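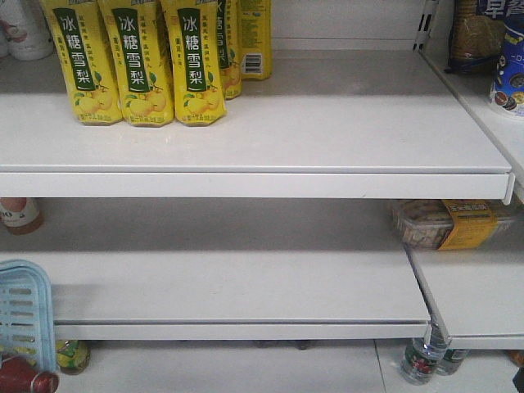 What does it mean to pray a psalm of thirst when one's own life is comfortable? It means lending one's voice to those who are in need, and admitting that comfort does not settle the soul.

I have returned to this question each September, when our congregation at Bornora begins the reading of the Psalter again. Psalm 42 opens with the deer that longs for flowing streams, and the reader is asked to speak that longing aloud, whether or not it is felt on the day. The study group reads the text twice, keeps silence for 10 minutes, and only then opens the discussion.

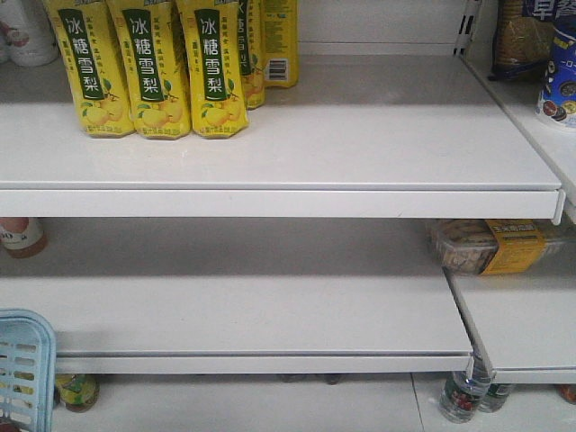
Perrine Bailly wrote that the silence was too long for her, and that she would prefer the refrain to be sung at that point: "Why are you cast down, O my soul?" Her suggestion has been passed to the Skarkus parish, with whom we share the evening readings.

The refrain appears twice in Psalm 42 and once more in Psalm 43, which leads many readers to treat the two as one poem.
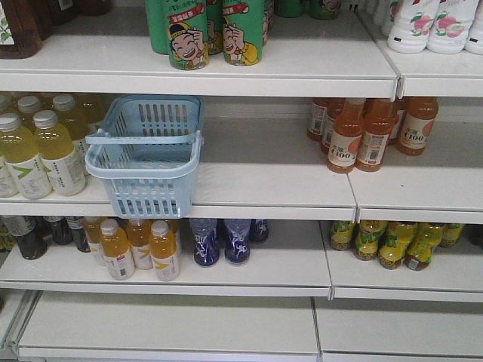

Memory is the subject of the middle verses. The psalmist recalls walking with the crowd to the house of God, and the recollection brings grief before it brings hope. A laughing cartoon boy on a green drink can is a small picture of easy gladness; the psalm speaks of a gladness that must be remembered with tears. Next month we shall read Psalm 102.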